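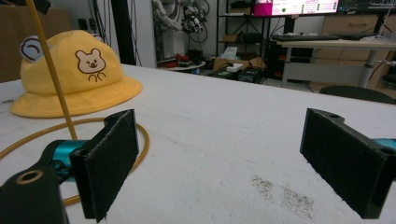

Yellow bucket hat with a bear face on the front

Section 2: Setting up the steamer and getting hats ready

I've been using the Kollmont hand steamer on hats for a couple of summers now, and the leaflet in the box is mostly about shirts. So I've written my own version for the hat side of things. If you haven't read section 1 (what to wash and what to leave alone) please do that first, as steaming a dirty hat just sets the marks in.

What you need out on the table

The steamer with its small round head, not the wide one
The Allska hat form, or a mixing bowl of the right size
Two clean tea towels
A soft clothes brush
A jug of water

Filling the tank

1. Make sure the steamer is unplugged. I know, but I've caught myself pouring with the plug in more than once.
2. Twist the tank to the left and lift it off. It's stiff when it's new and loosens up after a few goes.
3. Fill to the lower line for one hat, or the upper line if you've got a pile to get through. Our tap water is very hard, so I use filtered.
4. Wipe the outside of the tank and twist it back on until it clicks. If it doesn't click, take it off and look at the rubber ring, which has a habit of slipping out of its groove.
5. Plug in and wait for the green light. Mine takes over 20 seconds, longer on a cold morning.

Caution: the first puff always spits. Point the head at a folded tea towel and hold the trigger for a moment before it goes anywhere near a hat.

Note: if the rubber ring has split, the spare is part 1754. It comes in a tiny bag and it's very easy to lose, so put it on the tank as soon as you open it!

Caps with a stiff peak

Caps are where most people come unstuck. The crown is happy to be steamed all day long but the peak isn't, particularly on older caps that have card inside. Check by bending the peak gently. If it creaks or feels like it wants to crease, treat it as card and keep the steam well away.

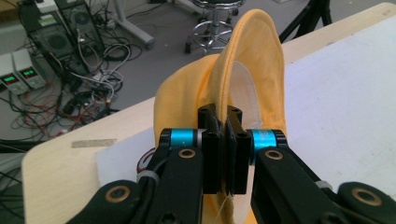

Yellow baseball cap, upside-down, with the white lining showing under the brim

1. Turn the cap over and look at the underside of the peak and the band inside. Snip any loose threads with small scissors. Don't pull them, even the ones that look as if they'll come straight out.
2. Brush the inside of the band to get rid of fluff and hair.
3. Set the cap on the form with the peak hanging over the edge of the table.
4. Hold the steamer a hand's width from the crown and work from the button on top down towards the band. Keep it moving the whole time.
5. Push out any dents from the inside with your fingers while the cloth is still warm (take the steamer away first, please).
6. Leave the cap on the form until it's fully cool. I go and make a cup of tea.

If the peak has gone flat, don't try to steam the curve back into it. Roll it gently, slip it inside a mug and leave it there overnight. Slow, but I haven't ruined one that way yet.

Choosing where to work

Any flat, wipeable surface will do, as long as it can cope with a bit of damp. I like a pale one as dye shows up straight away if it starts to run, and you want to know about that before you've put a second hat down in the same spot. Bare wood is a bad idea – steam gets under the finish and leaves those cloudy rings that you then spend a whole afternoon trying to polish out.
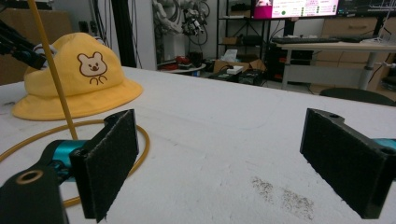 White tabletop

Leave plenty of elbow room on the side you hold the steamer. The cord on the Kollmont comes out of the back of the handle and it will drag across whatever is behind you, so I run mine over my shoulder. It looks daft but it works.

Floppy brims

Soft cotton brims are much more forgiving. Children's bucket hats in particular tend to come out of the wash looking like a cabbage leaf, and a quick steam brings them back nicely.

1. Put the hat on the form, or upside-down over a bowl if the brim is very wide.
2. If there's a printed design, test a tiny patch at the back first. Some prints go tacky when they warm up. Where that happens, steam from the inside only and don't touch the print until it has cooled.
3. Work round the brim a bit at a time, smoothing outwards with your free hand. Stay ahead of the steam, not behind it.
4. Where the brim has a stubborn fold, lay it over a rolled tea towel, steam the fold and leave it alone for a while.
5. For a crisper brim, give the underside a light spray of Vurum fabric starch before you steam. Go easy. Too much and it flakes off down the wearer's neck.

Caution: never steam a hat while somebody is wearing it, however quick the touch-up.

Drying and packing away

Hats feel dry on the outside long before the band is. Pinch the band between finger and thumb, and if it's at all cool or clammy, give it more time. In July mine are ready by lunch, but in winter I leave them out until the next day.
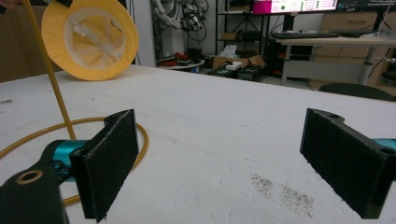

White tabletop, another view

Once you've finished, unplug the steamer, let it cool and tip the leftover water down the sink. Don't store it with the tank full. Wipe the table with a dry cloth as well, including underneath the form where water likes to collect.

Caps can be nested one inside the other with the peaks all facing the same way. Bucket hats I stack in the Kim storage box with a bit of tissue in each crown. The lid needs pressing down at all the corners or it pops up again.

Descaling the steamer is covered in section 3.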